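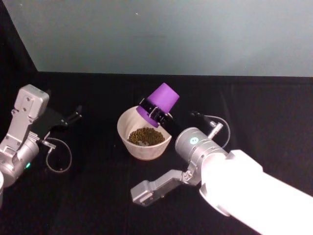 The Black Cloth

The cloth had come out of the bottom drawer on the Wednesday, still folded the way her mother used to fold things, in half and in half again until it was a fat little parcel that wouldn't lie flat. Zineb Fahmy shook it open over the table and stood back to look at it.

It was very black. She had forgotten how black it was. Her mother had bought it at the market in Jemness, years before Zineb was tall enough to see over the stall, and had used it every year for the same job, which was sorting the beads before they went on to the wedding shawls. A white cloth was no good for beads, her mother said, and a patterned one was worse, but on a black cloth a bead couldn't hide from you even if it wanted to.

She smoothed it with both hands, starting in the middle and pushing out towards the corners. The creases stayed exactly where they were. She tried the flat of her forearm, and then (feeling a bit silly) the big dictionary, which she slid up and down like an iron. There was a real iron in the cupboard on the landing, of course, but the cupboard on the landing was behind the bicycle, and the bicycle was behind the boxes from Clorneva, and she had promised herself she wouldn't start on the boxes until the shawl was finished.

"You can't put that off for ever," her brother had said on the telephone, meaning the boxes.

"I'm not putting it off," she'd said. "I'm doing things in order."

The shawl was for her niece, who was getting married after Ramadan, and who had asked for it in such a roundabout way that it had taken Zineb most of an afternoon to understand what she was being asked. First there had been a question about whether Grandmother's patterns were still about. Then a long story concerning a friend who had worn something from a shop in Argate, very pretty but rather stiff in the shoulders. Then tea, and a second tea, and a plate of the sesame biscuits, and finally, with her coat already on, the girl had said, "I suppose nobody makes them any more," and looked so hard at the doormat that Zineb had wanted to laugh and hug her at the same time.

So she had said yes. She had said yes before thinking about her eyes, which weren't what they had been, or her thumbs, which complained in the mornings, or the fact that she had only ever made the edging. The middle part had always been her mother's. Zineb had sat across the table and done the edges, yard after yard of them, and had watched the middle grow without ever really looking at how it was done. You don't, do you, when you think there'll be plenty of time to ask.

The wall behind the table was a sort of grey with blue in it, a colour her mother had chosen and her father had grumbled about from the first brushstroke to the last. He said it was like sitting inside a cloud. Her mother said there were worse places to sit. When Zineb took over the flat she had gone as far as bringing home a tin of yellow, a nice cheerful yellow, and it had stood in the hall so long that the lid rusted on. She was glad now. In the late afternoon the blue-grey went soft and you could look up from your work and rest your eyes on it, and go back to the beads feeling as though you'd been for a short walk.

She gave the cloth one more tug at the back, where the folds were worst, and decided that would have to do. Beads didn't mind a crease. If anything they liked one — they rolled down into it and stayed put, and you could pick them out along the line with the tip of the needle like peas from a pod. Her mother used to make a crease on purpose, pinching the cloth up between two fingers and running her nail along it. Zineb had quite forgotten that until her own fingers did it.

She stood there with the little ridge of cloth pinched in her hand.

It was a funny thing to remember with your fingers. She did it again further along, to see if anything else would come, and what came was the sound of the radio, and her mother saying the numbers under her breath, two and across, two and across, and the catch, and back. Was that the middle? Was that how the middle went? She had heard it every winter of her childhood and taken it for a kind of humming.

"Two and across," Zineb said out loud, to the wall.

She fetched the bead tin from the shelf, and the good lamp from the bedroom, and a cushion for her back. She fetched her glasses, and then the other glasses. She filled the kettle and forgot to switch it on. Then she sat down, pulled her chair in until her knees were under the hem of the cloth, and threaded a needle at the third try.

The first row went wrong, and she unpicked it. The second went wrong in a different place, which cheered her up a good deal. By the time the window had gone dark she had a piece of the middle as long as her thumb, a little crooked at one end, and she rang her niece to ask, in as roundabout a way as she could manage, what colour shoes she was thinking of.

More stories
The Ferry Clock
Plums for Mr Next Door
What the Lodger Left
A Coat for July

Contact | Copyright remains with the author | Back to top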